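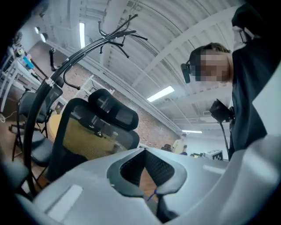 Can a machine fold a towel yet? The head of the training room at Pornier takes the question several times a week, mostly from relatives. The answer is yes, if the towel is dry, square and roughly where the machine expects it.

"Give it the towel from the bottom of the dryer, wrapped around a sock, and you'll be waiting a while," she says.

Pornier's work is to record people doing chores by hand, using hand-held grippers in place of fingers, so that software can learn the motions. The company keeps a list of 60 chores, from wiping a counter to restocking a shelf. By her own grading, machines trained on the recordings can be left alone with 9 of them.

"Left alone means I go to lunch and I'm not worried when I come back," she says. "It doesn't mean fast. Putting away a drawer of silverware takes it longer than it takes my son, and my son is seven."

The nine are mostly jobs where things don't change shape. Cups go on a rack. Boxes go on a shelf with the label facing out. Trash goes in the can. Anything with cloth, plastic bags or liquid is still on the other side of the list, and so is making a bed, which she does not expect to move soon.

The room has collected 3,000 recordings of the shelf job alone. Bed making has 305, and many of those are no good because the person got tired and started doing the corners differently.

"People are inconsistent, and that's useful up to a point," she says. "You want to see ten ways of picking up a cup. You don't want to see someone give up."

The people who do the recording learn to work with two grippers at once, one in each hand. Most need a morning to stop dropping things. Left-handers and right-handers have the same trouble at first – they reach too far and close too early.

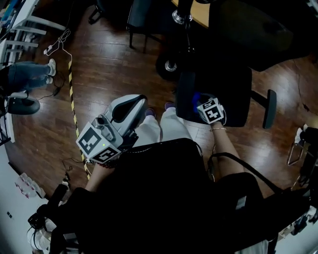

Boros, who runs shelf trials at a hardware store in Undadton, is less patient about the timetable. The store opens at 7 in the morning whether the machine has finished or not, he points out, and a clerk still has to walk the aisle behind it and fix the paint cans. He would take a machine that did one job properly over one that half did twenty.

She doesn't argue with that. The Undadton trial began in July and covers one aisle. The machine there, a Stevito, handles cans and boxed goods well enough. It leaves hanging items alone, and it stops when a customer puts something back in the wrong place.

"Stopping is correct," she says. "We spent a long time getting it to stop. Before that it would push."

Homes are harder than stores, in her view. A store has a plan of where everything belongs. In a kitchen the plan is in somebody's head, and it differs from the plan in the head of the other person who lives there.

Asked what she would buy for her own house today, she says a better dishwasher. In a few years, maybe something that clears the table and loads it. She would want it to handle glasses, and glasses are not among the nine. They were, for a month in spring, and then she took them off again.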